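Odds and Ends, the Green Table, Mivovmont

Mon 28 November

Quick one tonight, dinner is already late. Pictures further down, notes first becuase otherwise I'll never type them up.

For anyone new – Odds and Ends is the swap room at 17 Kravchuk Street, the side door, up the ramp. People bring in the stuff that ends up in the bottom of a drawer or the back of a shed. Keys, padlocks, toy garden things, brackets, gloves. It gets sorted, it goes on the shelves, somebody else takes it home. No money. Bring a bag.

This page is for the box that came in as 569. Big gray tub, came out of a garage clearance over in Padora, and whoever packed it was in a hurry too. Kids' garden toys and real hardware all in together. I like a mixed box. Most people hate them.

How the sorting goes, since I get asked every time:

Toys first. Anything a kid would want goes to the toy side and gets wiped down before it goes out. Warm water, drop of dish soap, old toothbrush for the corners. Wood handles get a damp cloth only, no soaking, they swell and then the metal part works loose.

Then keys. Keys are the worst. Keys without a tag get a tag the same day or they never get one. If there's a tag already I leave it on even if it says nothing useful, a color is better than nothing. Somebody will ring up and say "it had a red thing on it" and then you're glad.

Padlocks after that. Each one gets tried with every loose key in the same box before anything gets split up. Takes forever. Do it anyway. A padlock with a key goes on the shelf, a padlock without goes in the practice tin for the lock people.

Flat metal bits and small hardware last. Plates, washers, bolts, that kind of thing. They stay on the table till I know what they belong to. Usually I don't find out and they go in a jar.

Gloves – only pairs go out. Single gloves get kept till May and then they're rags.

OK pictures.

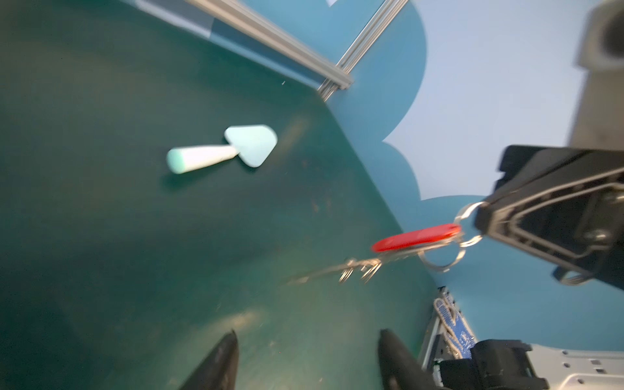
The mushroom, mint and white, and the keys with the red tag. Toy side and key board. 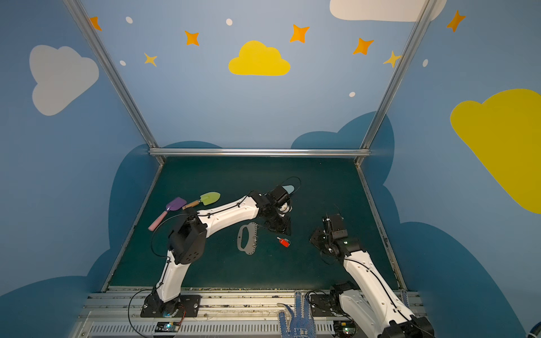 Toy trowels, one purple and pink, one lime with a wood handle. Also the red padlock, the gray plate with the oval hole, and a knit glove with the dotty grip.

One regular wrote in to ask that toys and keys not be sorted on the same table at all. Her point was that small hardware gets into the toy baskets, and she had found a washer in the bottom of a toy bucket after she got it home. With a toddler in the house that's no joke, she said, and could the toys be done on a different day, or at least before any of the metal gets tipped out. She also asked whether the toy side could have a sign with ages on it.

Fair. Washer was my fault, or at least on my watch. So from next week:

Toys come out of a box first and go straight into a lidded tub. Lid on. Only then does the hardware get tipped out. Same table, I don't have another one, but not the same hour.

Every toy bucket gets turned over and banged before it goes on the shelf. Sounds silly. Works.

The magnet goes over the toy tub too. It's the long one from Mendovex on the hook by the sink, please put it BACK on the hook. It won't find brass or plastic so you still have to look with your eyes.

Ages sign – working on it. I don't want to guess an age for a toy that came with no packaging. Probably it'll just say big pieces / small pieces and parents can decide. If anyone has a better idea leave it in the comments.

Now the things people will ask about this box.

The mushroom. Going out on the toy side once it's been wiped. No idea what set it's from, don't ask me, if you've got a play garden at home with a mushroom missing come and compare. There's a basket of strays for exactly that, it's under the window next to the puzzle pieces. Single play food, single blocks, doll shoes, the lot. Most strays do find somebody in the end. Some have been there since before the shelves were painted.

The trowels. Both for the sandbox pile, kids' size. I'd really like them to stay together but I'm not going to fight anybody over it. The lime one with the wood handle needs the dry treatment I mentioned up top, so tell your kids not to leave it in the wading pool. They will leave it in the wading pool. A bit of food oil rubbed in with a rag once in a while helps, walnut if you've got it but check for allergies first if it's for a preschool.

Wanted while we're on it: kids' watering cans, the little rakes, flower pots under hand size. The garden corner always goes fast once it warms up and by May there is nothing left but a rake head and somebody's sun hat. So if you're clearing out over the winter, drop them early and I'll put them by.

The keys. On the board under K for keys (I know). They stay there until the end of winter in case the Padora house wants them back. After that they go in the craft tin, wind chimes mostly. If you think they're yours you'll need to tell me something about them that isn't on this page. Not "red tag". Everybody can read red tag.

The padlock. Not tried yet. Will do it with the loose keys from the box when I have a free hour, and I'll put the answer in the comments. People keep asking if they can take padlocks for a shed – please don't trust a shed to one off our shelf. You don't know who has the other key. Toy boxes, diaries, a gate to keep the dog in, bike trailer hitch maybe. Fine for that. For anything with a mower in it buy a new one.

Sticky padlocks in general, because it came up twice last week: no cooking oil. It gums up. Graphite powder, tiny puff in the keyhole, work the key in and out a few times, wipe the key. Mendovex stock it in the small tube, other shops will have it too. A soft pencil rubbed on the key will do in a pinch, you get gray fingers.

The plate. Somebody tell me what it is! Flat, gray, oval hole. Door plate, drawer plate, part of a lamp, I've heard all of these already today. The small hardware stays with it for now. I'm putting it on the "what is this" tray by the kettle and whoever gets it right can have it, or can have first pick of the jars, up to you.

Gloves. See above, pairs only. The knit kind with dots on are always wanted, we go through them for sorting as well, so if you've got clean pairs going spare bring them. Check the fingertips. Don't bring them with holes, I have a whole bag with holes.

Few housekeeping things and then I have to go.

Drop-offs close at 5. Not five past. The side door sticks in the cold, lift and push.

No more than one tub per drop please, the hallway has to stay clear. If you've got a whole garage to do, spread it over a few weeks. Write on the tub what's in it, even if it's just "mixed".

No paint, no garden chemicals, no batteries, no knives. No car seats. I will hand them straight back to you and it's awkward for both of us.

If you take something home and it turns out wrong, bring it back, there's no form.

Rinse sand out of sand toys BEFORE you come in. The sink drain has had enough. Shake them over the grass if nothing else.

The gallery had 3,494 visits since it moved over to the new site, which is a lot for a page about old trowels. Thanks for looking. The older boxes are still on the old page and I'll bring them across when I get a minute, the links in the side menu are half broken so don't bother clicking the ones in gray.

Next box up is from Kravchuk Street itself, a couple of doors down, kitchen drawer stuff mostly by the feel of it. Lots of rattling. Measuring spoons, I'm told, and lids. If you've got tubs at home with no lids, bring the tub with you, don't bring a measurement. Measurments are always wrong.

Comments open below till the weekend. Plate guesses welcome.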